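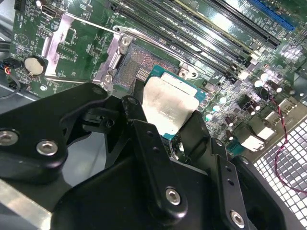 Spare parts should be held for as long as the software that needs them is supported, according to one of the repair shops that answered a consultation on desktop computer servicing in Gukholm. The shop said it turns away working machines each month when a replacement board can no longer be ordered.

The consultation closed on 1 May 2025 and drew 197 responses. It covers a draft rule that would require sellers to list part numbers, prices and delivery times for processors, boards and power supplies for three years after a model is withdrawn.

Two distributors, Clolteo and Kurek, asked for an exemption for models that sell fewer than 3000 units. Both cited storage costs. Clolteo also asked that refurbished parts count toward the stock requirement if they are tested and labeled as used.

The draft does not set a maximum price for parts. It does not cover laptops, which fall under a separate text.

A revised version is due in July.

Related items
Velent extends warranty on office desktops
Kurek to close second parts warehouse
Gukholm changes collection fees for old electronics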